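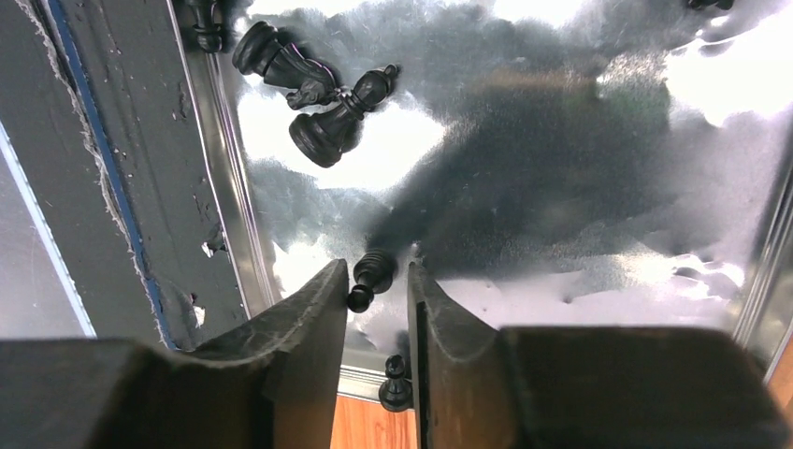 How to Run a Chess Night at Home Without Losing Your Friends

You will need a table, a board, a clock if you own one, and a tolerance for people who say they "used to be pretty good". Everyone used to be pretty good. It's a remarkable thing about chess that the whole adult population peaked at eleven.

These instructions cover an evening for six or eight players of mixed ability. If you have more than that, you're running a club, and you'll want insurance and an urn.

Step 1. Sort out the sets

Borrow. Most households have a set in the cupboard under the Monopoly, and most of those sets are missing something. Ask people to check before they leave home and then check again yourself when they arrive, as nobody believes you the first time. You want 32 pieces in every box. A bottle top makes a fair rook. A wine cork is a bishop if everyone agrees it is, and they should agree before the first move.

If you're buying, get plastic pieces with a bit of weight in the base and a roll-up vinyl board. My Ostard set cost me $22 at a garage sale and has been dropped down the back steps with no ill effects. Avoid themed sets. The glass ones are worse still, because after two drinks frosted and clear are the same colour.

Step 2. Set the board up the right way

Light square in the bottom right-hand corner for both players. Queen on her own colour. Most arguments I have refereed could have been prevented by these two sentences, and I have considered having them printed on the coasters.

Step 3. Choose a time limit

Untimed chess between friends is how you find yourself making toast for people at one in the morning. Give each player 12 minutes. That's long enough to think and short enough that the bloke who sighs and strokes his chin has to pay for it out of his own clock.

A proper chess clock is nice. A free phone app does the same job, provided the phone belongs to someone who isn't expecting messages.

Step 4. Agree on the house rules

Do this out loud, while people still like each other. Mine are:

Touch a piece and you move it. Knocking one over with your sleeve doesn't count.
Castling is allowed. So is en passant, which is a real rule and has been for centuries, and I will not be looking it up again.
A pawn that reaches the far end can become a queen even if you still have one. Turn a captured rook upside down if there's no spare.
Spectators may eat. They may not hum, wince or say "interesting".

That last one is the only rule that has ever needed enforcing.

Step 5. Pair people up

Put the two strongest players together early and let them get it out of their systems. Give beginners somebody patient, and offer odds: the better player starts without a queen, or gets 4 minutes instead of 12. Good players will complain that this isn't real chess. They'll complain less if they win, and you will hear a great deal more about it.

For an actual result at the end, play four rounds. One point for a win, half for a draw, and after each round pair people on similar scores, skipping anyone they've already played if you can. Write it on the back of an envelope. I once used a spreadsheet and spent the night being asked what the colours meant.

Step 6. Feed them correctly

Nothing orange and nothing dusted. Cheese Twisties will turn a white knight into a permanent feature of the autumn range. Sausage rolls are borderline. Grapes, cubes of cheese and plain biscuits leave the equipment more or less as you found it. Drinks go on a separate small table, to the side, and no, not just for a second.

Step 7. Pack up

Put the pieces away before people get their coats, while you still have labour. Fill each box in the same order: kings and queens first, then the rest of the back row, and the pawns last. Pawns are the ones that go missing. Look under the couch, down the side of the armchair and in the turn-ups of anyone wearing trousers of that sort. The dog should also be considered.

Wipe the plastic pieces with a damp cloth if Step 6 was ignored. Wooden ones want a dry cloth only.

Prizes

Keep them small and slightly insulting. Our winner takes home a jar of pickled onions and has to bring it back next time, unopened. It's been going since May last year and the label has started to fade, so somebody may need to buy a new jar before the best-before date becomes a matter for the group.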